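Cyrill Baumgartner
28 Mar 2023

Spent most of this week on the grasp planner for the hand-held gripper data at Gultstead. Some notes, mainly for people who work with fisheye wrist views.

1/ The set is 1,783 short clips. We train the policy on the wrist view alone, with no outside camera. The planner then picks from 13 candidate grasps per step.

2/ First problem was exposure. A bright lamp at the side of the view pulls everything around it to white, and our old segmenter lost edges there. Clipping the highlights before the resize helped more than any change to the model.

3/ Second problem was large pale objects close to the lens. The depth estimate goes flat in the middle, so the planner thinks it has more room than it does. We now cap closing speed when a single smooth region fills the centre.

4/ Stestotero (our replay tool) now draws the planned path on the raw fisheye image as well as the flattened one. Flattening hid errors near the rim — I wish we had done this in November.

5/ Timing: the planner loop runs in 40 ms on the small machine. The full perception pass is still 300 ms, so we run it in the background and track between updates. It drifts on glossy things, where the highlight moves and the tracker follows it.

6/ Next up is merging the Lundska branch, then a rerun of the whole set with the new cap. Config files will go up once the merge is done.
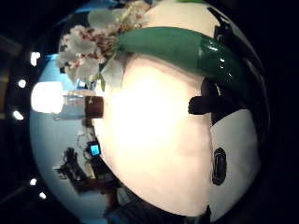
Raw wrist view: pale object mid-view, glossy green across the top, lamp at the left.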